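River flow and the Hedden abstraction licence -- speaker notes

Slide 1. Skip the introductions if the chair has done them. Start with the question: how much water can come out of the Tosh in August before the side channels at Dudby cut off from the main river?

Slide 2. Site map. Three gauges: Hedden weir, Dudby bridge, Lesel confluence. Point out that the Lesel gauge is tidal on springs and was left out of the low-flow fit.

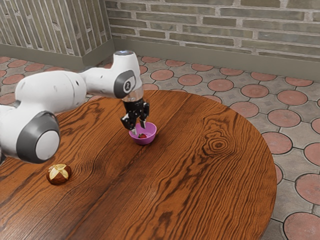
Slide 3. Method. Stage logged at 15-minute steps, 2172 readings kept after cleaning. Rating curve checked by wading. Gaps of up to 7 hours were filled by straight line; longer gaps were left blank. Do not read out the equation.

Slide 4. Results. The side channels lose their upstream link first, then the riffle below the bridge. Fry are stranded in the lower pools -- say "stranded", the survey did not record deaths.

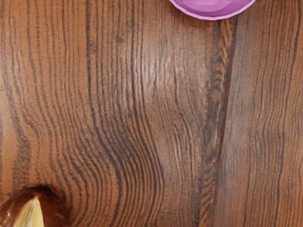

Evander Strachan
Notes for the rivers session

Slide 5. The licence. The present condition is tied to flow at Hedden weir. The water leaves below the weir, so the gauge cannot register it. Pause here, as this usually draws a question. Proposal: move the control point to Dudby bridge and keep the same daily limit.

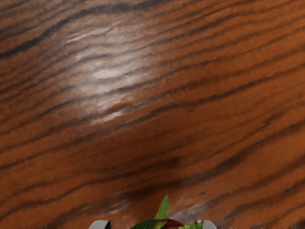
Slide 6. Limits of the work. One dry summer only. Weed growth raises stage at the bridge from June onwards and the correction is crude -- a second rating is needed after the cut.

Slide 7. Requests. Access to the left bank at Lesel, and pump logs from the 40 days before the survey. Contact details on the handout.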